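Thin plywood lifts in the middle of the sheet, any ideas?

mapleandmud

Hello all, long-time reader and finally asking something of my own. I have a Plasier benchtop router that I bought used last spring, and I love it to pieces, but I can't get thin birch plywood to lie flat on it. I clamp the sheet along all four edges, it looks fine, and then as soon as the bit gets to the middle the wood rides up and I get a fuzzy, too-deep cut there while the corners come out perfect. My sheets are 30 inches long, so there's a lot of middle!

I've tried pushing down with a stick (please don't scold me, I've stopped) and I've tried a slower feed, which made it a little better but took most of an evening. I'm cutting ornaments and small box sides, so I don't want screw holes all over the place if I can help it. Is a vacuum table the only real answer? It's a lot of money for what is still just a hobby - my family has already been very patient about the noise.

hollowpine_shop

Welcome, and no, please don't buy a vacuum table yet. I cut thin ply nearly every weekend and I do it all with tape and super glue. You put blue painter's tape on the waste board, put more of it on the back of the plywood, rub both down really well with an old gift card, and then run beads of glue on one side and press the two taped faces together. It holds far better than it has any right to, and when you're done the whole thing peels off and leaves the wood clean.

A few things I wish I'd known sooner:

- Vacuum the waste board first, and then vacuum it again. Tape won't stick to dust, and most of my early failures were just that.
- Line the strips up so tape meets tape. Glue that misses the tape goes right into your board.
- Check what kind of bit you have. An upcut bit pulls the sheet toward the ceiling, and a downcut or compression bit will help you more than any clamp.
- Leave tabs on the small parts anyway. I got cocky once and launched a snowflake across the garage.

I buy the Tetero tape by the case now, but any decent painter's tape seems to work. Give the glue a good 10 minutes with something heavy on top. I use paint cans.
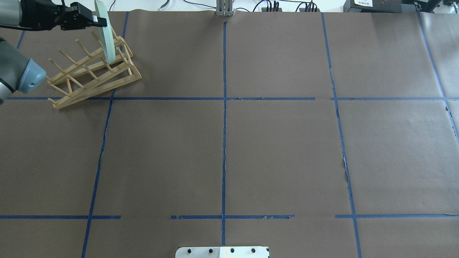
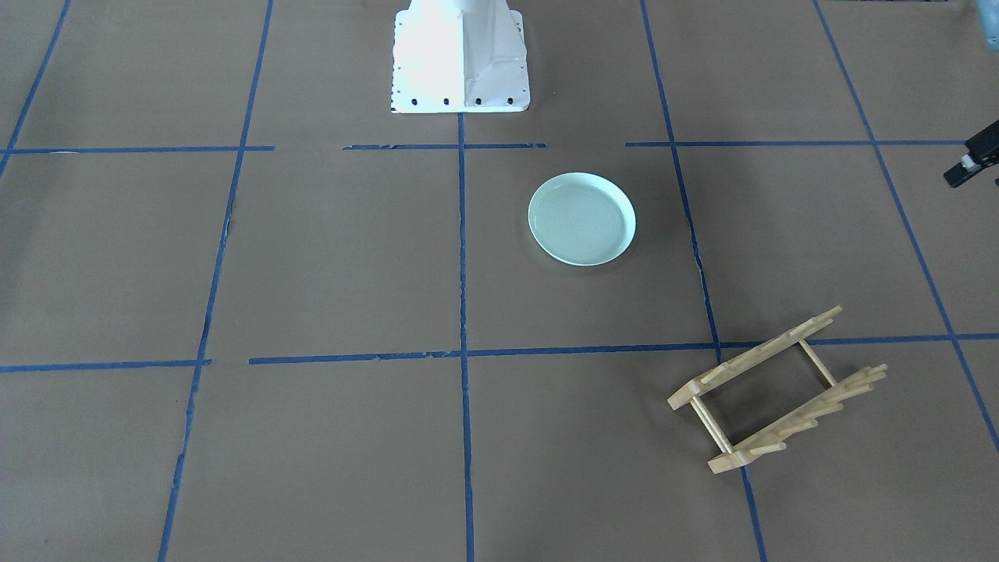 oldcedar56

Did you surface the waste board? If it dips in the middle nothing will hold right. Also thin ply is never flat from the store. Store it flat under weight.

gulley_and_grain

Both good answers, and I'd only add that if you'd like to skip the glue, plastic composite nails are wonderful. You can put them right in the scrap areas between parts, and if the bit hits one it cuts straight through with no harm done. On a sheet your size I'd use 14 of them, mostly toward the center. You do need a special nailer, so ask whether a neighbor or your local club has one you could borrow before you spend anything. Please do come back and tell us how the ornaments turn out!

Last updated: September

Contact the moderators | Copyright Plekier Workshop Help | Back to top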